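Home | Builds | Tickets | Parts | Log in

Ticket 189: two-arm pickup, left wrist fault
Build: Garnlow (torso and two arms)
Opened by: Kaja Vaher
Assigned to: Halvard Sjögren
Status: open

Kaja: Left wrist throws a following error when both arms close on a soft load. Torque limit is 400 in the config. Happened 4 times this afternoon. Right arm is fine.

Halvard: Does it fault with the left arm running alone?

Kaja: No. Only with both arms, and only on the lift.

Halvard: Check the start offset between the arms. If the left one leads, it takes the load first. Also reseat the wrist connector and check the strain relief.

Kaja: Connector reseated, no change. Log shows the left starting 1,120 ms ahead. The right arm is still on the old Sayce timing file.

Halvard: Copy the left file over, restart both controllers and retest with the same pillow. Leave the torque limit alone for now. Please attach the floor position and the grip.

Kaja: Files copied, both restarted. Attached.

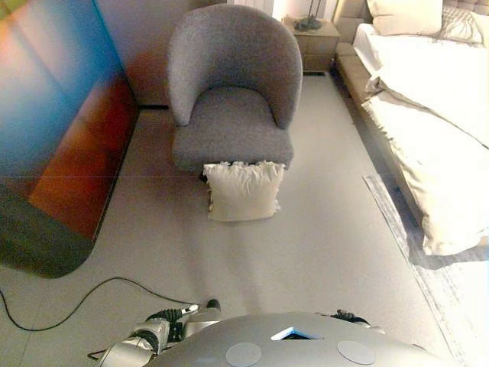
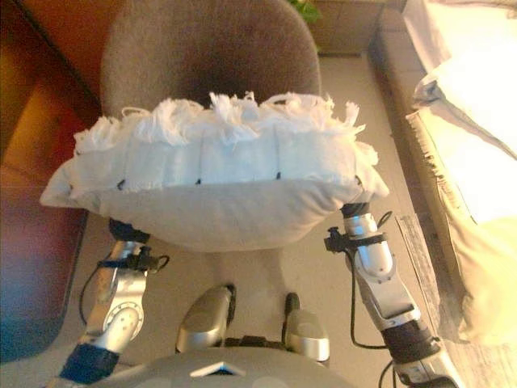 First: pillow on the floor by the armchair. Second: pillow held between both arms.

Last updated: June, 4:00 pm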